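List home Archive Threads Search Log in

Subject: Re: [homebots] can they do chores yet?
Date: 3 November 2020

> I've been on this list since April and I still can't tell if any
> of these machines could do one useful thing in my kitchen. Towels
> are fine, I've seen 100 towels. What about tools made for people?
> Can openers, peelers, scissors? If it needs a special gripper for
> each one, I'd sooner buy the gadget.

Great question, and scissors are the one I keep going back to! Any kid manages them, but think what they ask for: a finger through a loop, the other hand to steady or turn the thing, and a fair idea of where the points are. Two plain pinchers won't get you far. You want real fingers, and two arms that don't fight each other.

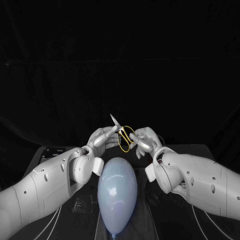 Both hands on the scissors, right fingers in the yellow loops, balloon underneath.

I love that they're ordinary scissors with small wire handles. Look at the left hand too – thumb on the metal near the pivot, which is where I'd hold them if I were passing them across.

So, chores? My own answer is "some, slowly." Our Yagi arm at Arnomska has a 16 page setup guide and still drops a peeler if the handle is greasy. The Vileris folks are logging 4,000 grasps before they even try a drawer. I'd be thrilled with 10 clean snips in a row on a bag of frozen peas.

If anyone has tried can openers, please post, even the bad runs. Especially the bad runs!

Burner (list handle, same as always)

Contact the list owner | Back to top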